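Did anyone else watch the mayoral forum?
Started by Senthil Fernandes, Wednesday, 9:40 pm

porchlight_dee
I just got home from the Sturthorpe mayoral forum and I'm still worked up, so forgive the typos. Did anybody else sit through the whole thing? I went in leaning Gowda and came out, well, still leaning Gowda but a lot less happy about it. The moderator asked him straight up whether he'd keep the evening bus to Zirstead and he talked for a solid minute about growing up riding the bus. Great. Love that for you. Are you keeping it or not?

Senthil Fernandes
I started this thread hoping someone would say exactly that! I was three rows back and I timed him on the parking question too. He got 30 seconds for a rebuttal and spent 20 of them thanking the high school for the chairs.

mulch_and_mayhem
You two are being hard on him. It's a forum, they all do the warm-up stuff. Ninirura did the same thing with her closing, she told the story about her grandmother's bakery AGAIN. I've heard it at the library, at the farmers market and now in the gym. I could tell it for her at this point.

porchlight_dee
Sure, but she answered the bus question. She said keep it through next April and then look at the ridership. I don't even agree with her (I'd keep it, period) but I know what I'd be getting.

ted_on_alder
"Look at the ridership" is what people say when they're going to cut it. I've lived here long enough to remember the last two times somebody looked at the ridership.

mulch_and_mayhem
Thank you Ted!!

Senthil Fernandes
Okay, fair, but then what do you do with a guy who won't say anything? At least with her there's something to hold her to. My wife says I'm just mad because he mispronounced our street, and she's a little bit right.

ted_on_alder
I'd take a vague yes over a polite no. He's voted for the bus every time it's come up on council. That counts for more with me than a minute on a stage with a bad microphone.

lakeside_jo
Wait, were there only the two of them up there? I thought there were five running.

porchlight_dee
There were 5 chairs and 5 candidates, the other three just didn't get much time. The one in the green jacket was pretty good on the sewer rates. I wish they'd let him finish a sentence, the moderator kept going back to Gowda and Ninirura like it was a tennis match.

lakeside_jo
That bugs me. If you put people on the stage, let them talk. I was going to come but my sitter bailed, so I've been trying to piece it together from you guys and from the recap in the paper, and the recap is basically four paragraphs about applause. 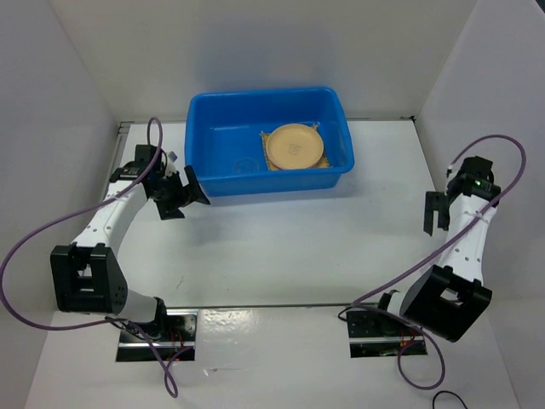
And who cares who got the most applause? Half that gym was somebody's cousin. I want to know what they said about the sewer rates, because my bill went up again and I haven't heard a reason from anybody.

porchlight_dee
Green jacket guy said he'd freeze them for a year. Ninirura said you can't freeze them without putting off the pipe work on the east side. Gowda said he hears us.

Senthil Fernandes
He did say he hears us. Twice.

mulch_and_mayhem
Well I'd rather be heard than get a lecture on pipes at 8:15 at night. I'm voting for him and I'll bring him a cough drop, the poor man was losing his voice by the end.

ted_on_alder
Freezing rates is how we got the east side pipes in the first place. On that one I'm with her, and I don't say that often.

lakeside_jo
Okay, that's more than I got out of the paper, thanks. Is there another one before the vote?

Senthil Fernandes
Somebody at the door said they're trying for one at the Zirstead end of town but there's no room booked yet. I'll post in here if I hear. And if you go, please ask him about the bus, I've used up my turn.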